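Open day at Halum, Sinham

We got to Sinham shortly after 10 a.m. and signed in at the side entrance. Halum sells small kitchen appliances and keeps a few rooms behind the warehouse where they are tried out with food. Folke Dahlgren took our group of visitors through. The first stop was the steaming room, and it was the one I had come for, as I use a steamer at home most weeks.

It is a plain room with off-white walls and a white table. The steamer has a white base and a round stainless steel basket with small holes in the bottom. The lid is clear glass and goes flat on the table to the left of the pot, with the plate on the right.
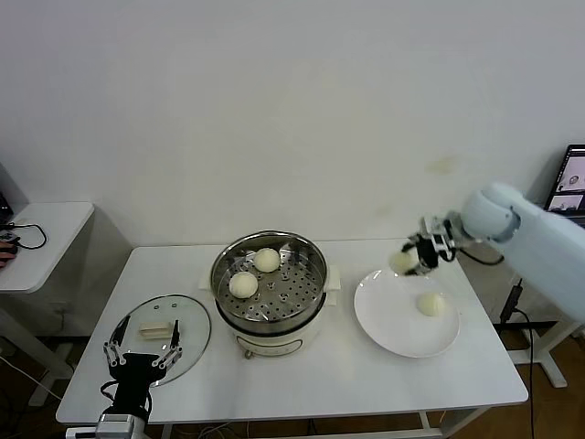 Two buns in the basket, one on the plate and one on its way.

Folke said a batch here is usually four buns, and that they go through roughly 3,000 in a year. The dough comes in from a bakery in Flanham. I asked about fillings and was told they mostly stick to plain ones, which are easier to compare.

On the plate the buns are kept apart. Mine always stick together if I pile them up, so I made a note of that. With all four on the plate you can see the whole bottom of the basket, including the larger raised vents around the center.

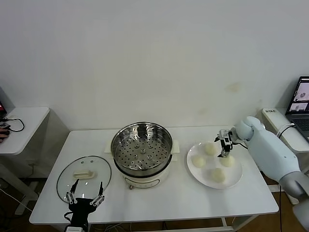 Questions from the group

Lucía Figueroa wanted to know how often the basket gets washed. After each batch, with warm water and a soft brush – no scouring pads. Leandro Iglesias asked about the lid. It has a pale handle in the middle and a thin rim, and Folke recommended setting it down with space on all sides.
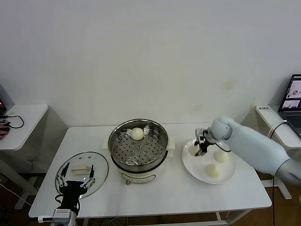
Page last changed: June

The last bun in the steamer, at the back of the basket, was the one I kept looking at. The side handles on the pot are wide enough to get hold of, and I would like that on my own. There is a smaller table at the right with a laptop on it.

I also noticed the pale yellowish-brown stain on the wall. My kitchen wall has a few of its own. 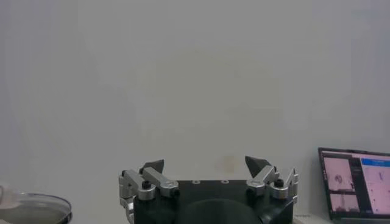 Getting there

The bus from Barroso stops 50 yards from the gate. Parking is at the back. Tea was served in the front office until 3 p.m., and tours leave from the same door.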